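4.2 What the shift leads told us about clearing the counter

I want to slow down here, because this is the part of the study where my own thinking moved the most. When we started working with the catering staff at Wurnlow, I assumed the big questions would be about jobs. Who loses hours, who gets retrained, that kind of thing. We did hear about that (see 4.4), but what people kept bringing up, over and over and often with real feeling, was the counter. Who clears it, who decides what belongs on it, and who gets the blame when something gets knocked off.

A little background first. Wurnlow runs shared kitchens for small office tenants, and before any automation the counter reset was the job you gave to whoever was standing closest. It took a few minutes, it was done while chatting, and it never appeared on a rota. The system they planned to bring in, which the staff call Dromine after the software that schedules it, uses a single arm with a two-finger gripper to pick up stray items and put them back where they go. Suddenly a task that had no name had a name, a time slot and a log.

We didn't want to interview people about a machine in the abstract. So with the help of the engineers at Skurnitz we built a simulated kitchen and sat down with staff in front of the renders, usually at 3 in the afternoon when lunch was over. People could stop a run at any point and tell us what they'd do next if it were their shift. I'll admit I expected polite nodding. What we got was arguments! Figure 3 gives the two views that came up most in those sessions.

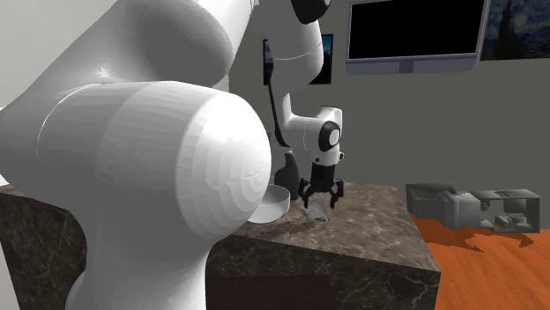
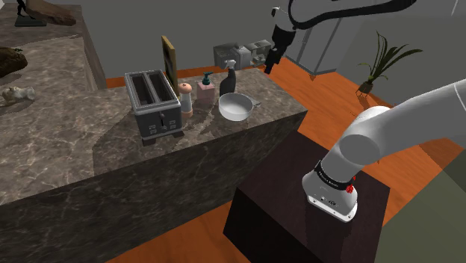 Figure 3. Two rendered views of the simulated kitchen used in the sessions. First view: the open gripper over the counter, with a bottle and a bowl nearby. Second view: the island with a toaster, a shaker, a soap dispenser, a spray bottle and a pan, the arm clear of all of them.

4.2.1 Small decisions that used to be free

The first view got people talking about the flat, see-through thing under the gripper. Is it trash? Is it somebody's? One shift lead said she would pick it up, look at it and know in a second, and that she couldn't tell me how she would know. The planner needs a label before it does anything, so in the live system somebody has to supply one. At Wurnlow that somebody turned out to be the shift lead, on a tablet, between other things. Our log from the trial period holds 1,800 of these label requests, and 219 of them were for items the staff said they would have dealt with without a thought.

I find that second number hard to shake. It isn't huge – but every one of those is an interruption, and they tended to land right when people were busiest. A cook described it as being asked to spell words she'd been saying all her life.

The second view set off a different conversation. Several people wanted the soap dispenser and the spray bottle moved well away from the pan before anything else happened, and they were surprised that the task list at that time had no rule about it. The list was ordered by reach, nearest item first. Theirs was ordered by what you don't want near food. We passed this on to Skurnitz and the ordering was changed in March, and I think it's fair to say the staff wrote that rule, even if their names aren't on it.

4.2.2 Standing back

There was also the matter of where your body goes. In both views the arm takes up a lot of room, and the people who worked at counters all day noticed that right away. They asked where they'd stand, and whether they could still reach across for something while it was moving. The Wurnlow answer was a marked area on the floor and a pause button, which is sensible, but it also ended the habit of two people clearing up side by side. A few of the staff missed that more than they'd expected to, and one told us the kitchen had gone quiet.

Not everyone felt this way, I should say. Two of the older porters were delighted to stop bending and reaching, and they had little patience for the complaints of their younger coworkers. At the Mollel site, where the crew is smaller and the closing shift used to be one person alone, the arm was mostly welcome and the label requests were treated as a minor nuisance. We come back to the Mollel crew in 4.3, where the rota changes are compared in detail.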